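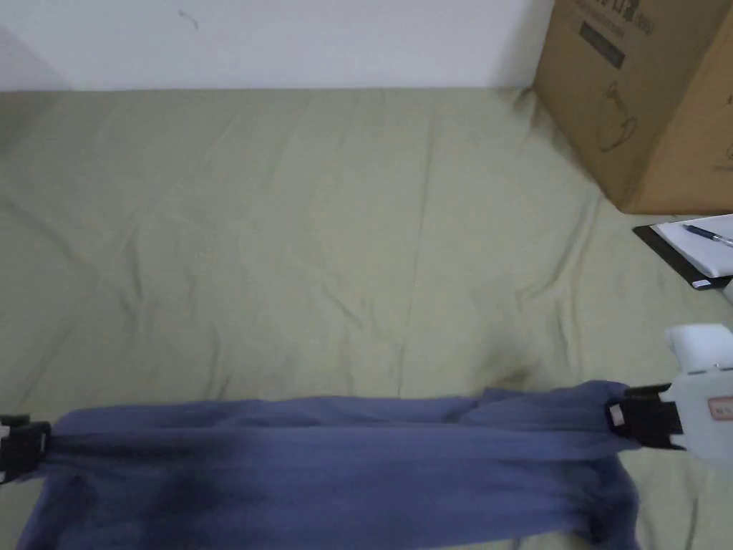
Figure 1. Linge bleu-violet maintenu tendu au-dessus du drap, avec un pli en double épaisseur. Carton contre le mur, en haut à droite.

4. Le lit comme plan de travail

4.1. Un meuble qui n'a rien demandé

La littérature consacrée au pliage domestique suppose une table. Elle la suppose dégagée, rigide, à bonne hauteur, et dotée d'un bord franc sur lequel aligner un ourlet. Les manuels de tenue de maison que nous avons dépouillés pour la section 2 la dessinent même avec un vase, ce qui laisse songeur quant à la place restante. Or, dans les foyers d'Illey où nous avons travaillé, le linge se plie sur le lit. Il s'y plie mal, il s'y plie lentement, et il s'y plie quand même.

Notre corpus comprend 259 séances de pliage, de longueur très inégale. La plus courte concerne un mouchoir. La plus longue, une housse de couette, a été interrompue par un déjeuner et figure au corpus en un seul morceau, par respect pour la personne concernée. Nous nous limitons dans cette section au tee-shirt, pièce modeste que tout le monde croit savoir plier et que presque tout le monde plie autrement que son conjoint.

Le matelas présente trois défauts comme plan de travail. Il cède sous l'appui. Son revêtement est lui-même un textile, donc sujet au plissement. Il est enfin trop vaste, et invite à y poser autre chose. Les deux premiers défauts relèvent de la mécanique et seront traités en 4.2. Le dernier relève plutôt des mœurs, et nous occupera en 4.3.

4.2. Tissu sur tissu

Un tee-shirt étalé sur un drap forme avec lui un couple peu coopératif. On tire sur la manche, le drap suit. On lisse le drap, la manche revient. Les participants ont développé contre ce phénomène une parade que nous appelons la mise en tension préalable : le linge est tenu par deux points éloignés et tendu avant d'être reposé (figure 1). La parade a son élégance. Elle a aussi une limite connue de quiconque a plié un drap seul, à savoir que le bas de la pièce pend pendant ce temps comme il l'entend.

La tension produit un bord supérieur lisible, à défaut d'être droit. Sur la figure 1, ce bord ondule légèrement. Nous avons d'abord codé de telles ondulations comme des défauts, avant de constater que la catégorie absorbait la quasi-totalité du corpus et n'apprenait plus rien à personne. Elles sont désormais codées « bord ordinaire ».

Vient ensuite la réduction. Les consignes distribuées en septembre ne prescrivaient aucune méthode, ce qui nous a valu des reproches des deux côtés : certains participants voulaient savoir s'ils faisaient juste, d'autres voulaient surtout que nous sachions qu'ils faisaient juste. Deux familles de gestes se dégagent. La première, que nous nommons pli Bogale d'après le quartier où nous l'avons relevée d'abord, rabat les côtés vers le centre puis remonte le bas vers le col. La seconde plie en deux dans la longueur et improvise la suite. Toutes deux aboutissent à un rectangle, à condition d'accorder au mot une certaine latitude.
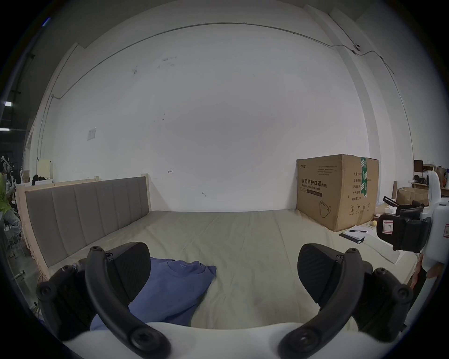 Figure 2. Tee-shirt bleu plié sur le matelas, encolure et étiquette de col apparentes. Au fond, carton, feuilles blanches et stylo posés sur le drap.

La figure 2 montre l'état que nous appelons « paquet à col visible ». Le col est la seule partie du tee-shirt qui résiste à l'anonymat du pliage. Il sert de repère, permet de retrouver le haut quand tout le reste est devenu bleu, et nous avons noté que les plieurs y reviennent du regard à chaque hésitation. Un col enfoui à l'intérieur du paquet entraîne presque toujours une réouverture, accompagnée d'un commentaire à voix basse. Le protocole de transcription prévoit un symbole pour ces commentaires; il a beaucoup servi.

Reste le drap. Même sous un tee-shirt correctement réduit, il conserve ses propres plis, et l'analyste doit décider auquel des deux textiles appartient un relief donné. Lorsque les teintes sont proches, la question devient franchement métaphysique. Nous avons donc recommandé des pièces de couleur nettement distincte du drap. Les foyers ont suivi cette recommandation avec une bonne volonté variable, le linge à plier étant, dans la vie, celui qui vient d'être lavé.

La dureté du matelas joue un rôle plus faible que prévu. Nous attendions beaucoup de la comparaison entre le modèle ferme de chez Planesska, emprunté à grands frais d'escalier, et les matelas déjà en place. L'écart observé tient surtout à la hauteur : un plan bas oblige à se pencher, et un plieur penché abrège. La qualité du dernier pli baisse alors sensiblement, tandis que la satisfaction déclarée monte. Nous laissons ce résultat aux collègues de psychologie.

4.3. Ce qui se pose sur un lit

Un lit occupé par une lessive reste rarement occupé par cette seule lessive. Le relevé d'objets, conçu à l'origine comme une précaution (il s'agissait d'écarter les séances où un obstacle gênait le geste), est devenu malgré nous la partie la plus consultée de l'annexe. On y trouve des télécommandes, du courrier, une passoire, des manuels scolaires ouverts à la page du chapitre suivant. Les objets s'installent volontiers aux confins du matelas, du côté du mur, où ils jouissent d'une sorte de droit d'asile.

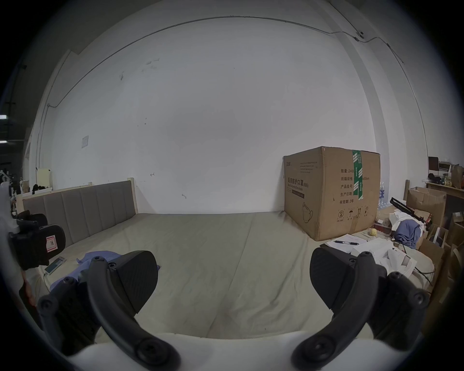
Figure 3. Matelas et tête de lit grise capitonnée. Sur le drap : linge bleu lavande froissé, téléphone à l'écran allumé avec son câble, carton fermé par un ruban adhésif vert.

Le carton mérite un paragraphe. Celui de la figure 3 porte la mention « Medical protective mask » et le dessin d'un masque; il est grand, brun, et il est sur le lit. Nous n'avons pas de théorie du carton sur le lit. Nous remarquons seulement que, dans le relevé général, cet objet possède une inertie supérieure à celle de tous les autres : on déplace le courrier, on repousse la passoire, on contourne le carton. Un participant, prié de dire depuis quand le sien était là, a répondu en donnant l'année de son emménagement.

Le téléphone pose un problème d'une autre nature. À la différence du carton, il sollicite. Relié à son câble, il délimite une zone dans laquelle le linge n'entre qu'avec précaution, et nous avons vu des chemises contourner cette zone par un trajet que rien d'autre ne justifiait. La grille d'observation d'Indenside, que nous avons adoptée faute de mieux, range le téléphone parmi les « objets neutres ». Nous avons conservé la catégorie pour la comparabilité des données et cessé d'y croire dès la deuxième semaine.

La tête de lit, enfin, fait office d'étagère. Sur la figure 3, des vêtements noirs reposent sur sa traverse supérieure. Cet usage, que les fabricants ne semblent pas avoir prévu, est pourtant d'une grande régularité dans le corpus : la traverse accueille le linge dont le statut n'est pas tranché. Ni à plier, ni plié, ni tout à fait propre au sens où l'entendrait une tierce personne. Nous proposons de parler de linge suspensif. Le comité de lecture d'une première version de ce texte nous avait demandé une définition plus rigoureuse; nous y travaillons.

4.4. L'état intermédiaire

On décrit d'ordinaire le pliage par ses deux extrémités, le tas et la pile. Entre les deux, la pièce traverse une période peu glorieuse où elle n'est plus étalée et pas encore rangée, et pendant laquelle un observateur de passage jurerait qu'on est en train de la froisser. Cette période occupe l'essentiel du temps. Sur une séance de 15 minutes, les moments où un tee-shirt ressemble à un schéma de manuel tiennent en quelques battements de paupières.

Nous avons donc renoncé à la notion d'étape, trop flatteuse, au profit de celle de prise. Une prise se définit par les points où le tissu est tenu et par la ligne qui les relie. Cette ligne est souvent la seule chose droite de l'ensemble -- le reste pend, tourne, se plie de son propre chef ou se glisse sous lui-même. Le codage par prises a nécessité 6 passes successives et quelques amitiés. Il rend mieux compte, croyons-nous, de ce que fait réellement une personne aux prises avec un vêtement, d'autant que l'expression était déjà dans la langue.

La figure 4 correspond à la prise que nous jugeons la plus caractéristique : la pièce bleue est froissée, en partie soulevée, une ligne sombre marquant le tissu tendu entre ses deux points de tenue.
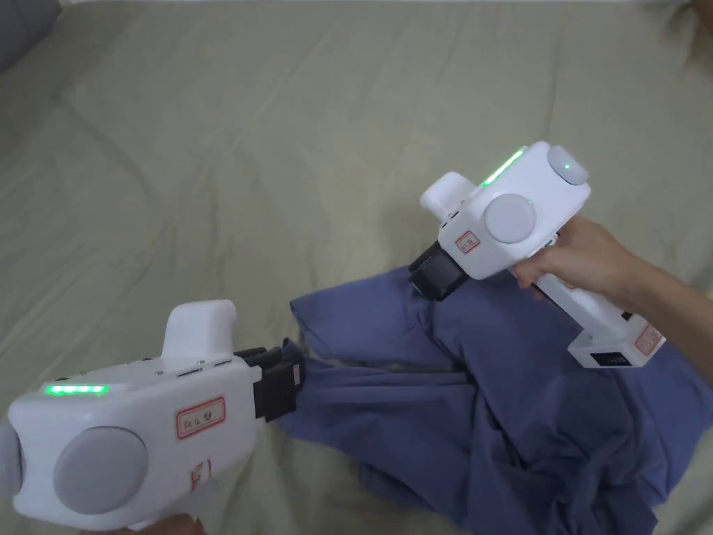
Rasha Srour nous a objecté, à la lecture de ces pages, que nous traitions le lit comme une mauvaise table alors qu'il fallait y voir une bonne corbeille : on y renverse la lessive d'un seul geste, rien ne tombe, et l'heure du coucher garantit que le travail sera fini, ou du moins déplacé sur la chaise. Elle ajoutait que la chaise manquait à notre grille.

L'objection est recevable, et la chaise manquait en effet. Nous avons repris les notes de terrain pour l'y chercher. Elle s'y trouvait partout, mentionnée en marge, jamais codée, toujours pleine. Adaeze Lawal en a tiré une variable supplémentaire, dite de report, qui vaut un lorsque la séance se termine par un transfert sur un siège et zéro lorsqu'elle se termine dans une armoire. La distribution de cette variable est donnée en annexe, avec l'accord des participants, dont plusieurs ont souhaité que le nom de leur rue soit retiré.

Une réserve s'impose quant à l'argument du coucher. Il vaut pour les séances du soir, et perd beaucoup de sa force à 15 heures, quand le lit n'est réclamé par personne et que la pile peut y prendre ses aises jusqu'à la nuit. Nous distinguons donc, dans la section suivante, les séances de l'après-midi de celles du soir, et réservons les chaussettes à un traitement séparé.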